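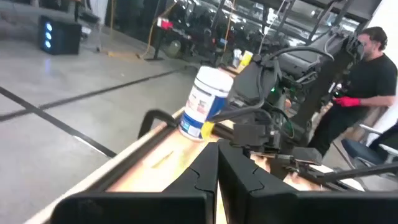

Ruletton library to stay open in the evenings

Dec 8, 2018

The public library in Ruletton will keep its longer opening hours for another year, the town council decided this week. Since May the building has been open until 9 in the evening from Monday to Thursday. Before that it closed at half past five, when many people were still at work.

The trial was planned for seven months only. In this time 2,436 visits were recorded after the old closing hour, and over 20 per cent of them were made by people who had not used their library card in the last year.

"We expected mostly students before the exams," said Halima Ogundipe, who is head of the library. "They came, but also many parents, and people who work in the shops on Fashola Street and want to read the newspapers after they finish."

The busiest evening was Tuesday, when the language café meets on the first floor. The café will continue, and from January there will be a second group for beginners. Places are free but must be booked at the front desk.

Not all members of the council were in favour. Chibuzor Edet asked how the extra staff hours will be paid when the present grant comes to an end. He also reminded the meeting that the branch in Movari is still open only two mornings a week, and that its readers have waited a long time for a new heating system. The council agreed to discuss the Movari branch separately in the spring.

The library will be closed from 24 December until 1 January. Books which should be returned in this period can be brought back until 7 January without a fine. The return box beside the main door will be locked during the holiday.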